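Plevard Under-Sink Water Filter – Owner's Guide
Section 4: Fitting the cartridge and first flush

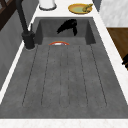 By now you should have the bracket screwed to the cabinet wall and the filter head clicked into it, with both hoses hanging loose and their paper caps still on. If you skipped ahead (plenty of people do, and we don't mind), please go back to Section 3 and do the bracket first, as it's a real nuisance to get at once the hoses are connected.

Set aside a relaxed hour for this part. The fitting itself is quick, but the first flush takes a little while and you'll want to stay in the kitchen for it. Have an old towel, a torch and a bucket handy.

Before you start

Check that the cartridge in your box is the Kivex 400. The number is printed on the label near the top. The Kivex 330 looks very much like it but has a shorter neck, and it will go into the head quite happily without ever sealing. If you've been sent a 330 by mistake, leave it in its wrapper and get in touch with the shop you bought it from.

CAUTION: Cold water only. Never connect the filter to the hot line or to the outlet of a water heater.

Connecting the hoses

1. Turn off the cold water at the stop tap under the sink. If yours is stiff, ease it back and forth a bit at a time and don't force it.

2. Open the kitchen tap and let it run until it stops. Leave it open.

3. Put the bucket under the cold supply hose and undo the nut. A cupful or so of water will come out, sometimes more in older houses.

4. Screw the Akinola tee piece onto the stop tap by hand, with the rubber washer sitting flat inside it, then give it a quarter turn with a spanner. A quarter turn is plenty.

5. Reconnect your cold supply hose to the top of the tee.

6. Take the paper cap off the blue hose and push the hose into the side of the tee until you feel it go past the second bit of resistance. Tug it gently. It should stay put.

7. Do the same with the white hose and the stem of the filter tap.

NOTE: The hoses can be trimmed to length, but cut them square with a sharp blade. Kitchen scissors squash the end and you'll be chasing a drip for weeks. Leave yourself a gentle loop – a hose that's pulled tight or kinked will slow the flow down.

Fitting the cartridge

8. Peel off the wrapper and pull out the foam plug. Wet the two O-rings with a fingertip of clean water. Please don't use cooking oil or petroleum jelly, which will swell the rubber.

9. Line up the arrow on the cartridge with the open padlock on the head, push up firmly, and turn to the right until the arrow meets the closed padlock.

10. Close the kitchen tap, open the filter tap, and turn the water back on slowly.

First flush

11. Let the filter tap run for 19 minutes. It will spit and cough to begin with, and the water may look grey. It's only fine carbon dust and it's harmless, though it's best kept away from anything white.

12. Close the filter tap and run a dry tissue around every joint. If the tissue comes away damp, turn off the water, pull the hose out, and push it home again.

13. Check once more before bed, and again in the morning.

Cloudy water over the first few days is just trapped air. Pour a glass and let it stand, and it should clear from the bottom up.

Looking ahead

The cartridge is rated for 2000 litres. Write the fitting date on the sticker provided and put it inside the cupboard door where you'll see it. If you own the Vollov flow counter, hold its button down now until the display goes back to zero, then turn to Section 5.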